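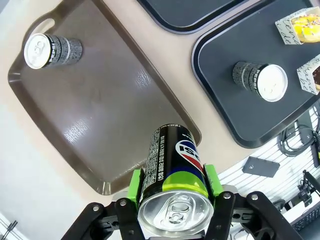

Chelsea Yeoman wrote in to say her CDs smell like her old basement, the booklets have gone wavy, and is there any point saving them or should she just stream everything? Save them, Chelsea! I've been buying secondhand discs for years and most of them come home in worse shape than yours.

Start with the booklet. Slide it out flat from under the little tabs (don't pinch it, the corners tear) and stand it open in a dry room for a day or two. Then put it in a lidded box with an open dish of baking soda, not touching, and forget it for a week. I had a Fulico sampler from a flea market that needed three weeks, but it did come around in the end. Wavy pages go between two sheets of plain paper under a stack of heavy books.

Cases are the easy part. Take the disc and all the paper out, pop the tray, and wash the plastic in lukewarm water with a drop of dish soap. Use a soft cloth, no scrubby sponge – it leaves a haze you'll see forever. Old price stickers come off with a hair dryer on low and a fingernail. If there's still gunk, dab on a bit of cooking oil, wait ten minutes, and wash again.
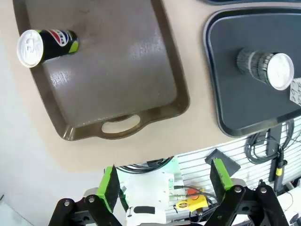 Photo: Donlow / Stelitz

For the disc, hold it by the edges and wipe straight out from the center hole to the rim with a microfiber cloth, never in circles. Fingerprints usually need nothing more than a damp cloth. I know people swear by toothpaste for scratches, and I tried it in March on a scratched double album I already had a spare of. It got rid of the skip on track 2 and gave me a new one on track 5, so I'm not recommending it!

Let everything dry completely before you put it back together. I leave mine on a dish towel overnight. And keep the shelf off the outside wall if you can – mine used to back onto the cold side of the house, and the bottom row always got musty first.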